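Reorganising the Shared Workshop at Brelley

Project report
Vasilis Todorova and Vira Zakharchenko

Background

The workshop at Brelley is used by several student groups, and most of them only come in for a few hours at a time. Things get put down wherever there is space and are still there the next time somebody else needs that space. Our tutor asked for a project on the use of a shared room, and we chose this one because we had both lost time in it looking for things.

The aim was to find out what was stored in the room, decide where it should go, and leave behind a layout that other groups could keep up without much effort. We had no budget apart from a small sum for labels and tape. We were not allowed to drill into the walls or move anything that was wired in.

Method

We started in April with a list of everything on open storage. Vira wrote the entries and Vasilis read them out. Screws, washers and similar small parts were counted by the packet. The finished list had 1,397 entries, which was a lot more than we had planned for, and it took up most of the first part of the project.

Each entry was given a letter for how often it was used: daily, weekly, rarely or never. We got this by asking the groups. Where two groups disagreed we took the more frequent answer. For things that no group recognised we put a paper tag on the item and left it for 3 weeks. Anything still tagged after that went into a box marked for disposal, and the technician looked through the box before it left the building.

We also drew a floor plan. The first version was done by pacing and was not good enough, so we did it again with a tape measure. The second plan is the one in Appendix A.

The room

It is a large room with a ceiling of white corrugated metal, and one of the walls is red brick. White pipes and conduits run along the ceiling above the brick wall, so tall storage on that side has to stop well short of them. We treated this as a fixed limit when we planned where shelving could stand.

Light comes from fluorescent fittings on the ceiling. They are not all the same type. We took readings with a borrowed meter at bench height and found that the brick wall side was dimmer than the middle of the room, mainly in the evening. Several people had told us that they carried boxes over to a bench to read what was written on them, and the readings agree with that.
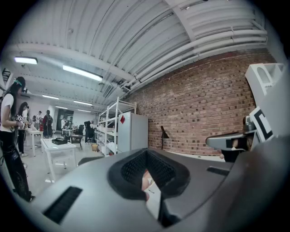
Figure 1. The brick wall side of the workshop, with the floor lamp, the refrigerator and the white metal shelving unit.

Most of our work was on this side. The shelving is the main open storage for boxes and for items that do not fit in the drawers. Before the project it had no order that anyone could describe to us. Heavy boxes were on the upper tiers and light ones were at the bottom, and some boxes held things from more than one group.

The refrigerator was discussed more than anything else in the interviews. One group wanted it moved out of the workshop. We looked at two other positions on the floor plan, but one was too far from a socket and the other would have narrowed the walkway. We left it where it was and wrote a short rule sheet instead, saying what may be kept in it and that everything must have a name on it.

The black floor lamp helps with the light. Its conical shade can be aimed at the shelves when somebody is looking for a box. We had asked about a fixed light on the wall, but this would have meant drilling.

Changes made

Heavy boxes were moved to the lower tiers. Items marked daily went to the tiers between waist and shoulder height, and items marked rarely went to the top. Mixed boxes were emptied and packed again so that each one belongs to a single group. We used plain card labels in Marchuk holders, with the group name first and the contents under it.

The small yellow bin was kept at the foot of the shelving. We had planned to put it by the door, but people unpack things at the shelves and drop the wrapping there.

Results

We timed a simple task before and after. A student was given the name of an item and asked to bring it to the bench. Before the changes this took around 4 minutes. Afterwards it took under 2. The test was small, and some of the students had seen the new labels go up, so the second result is probably better than it would be with newcomers.

The groups were less happy about the disposal box. The Dromutlow group asked for several things back, and we returned them. We should have told them about the paper tags by email as well as on the notice board.

Problems and further work

The list is already out of date in places. It is kept as a spreadsheet, and people do not open it when they bring in something new. A paper sheet clipped near the shelves might be used more. We did not have time to try this.

The drawers were left out of the project completely. The Stikholm group has offered to take them on next term, and we have given them our spreadsheet and the measured floor plan.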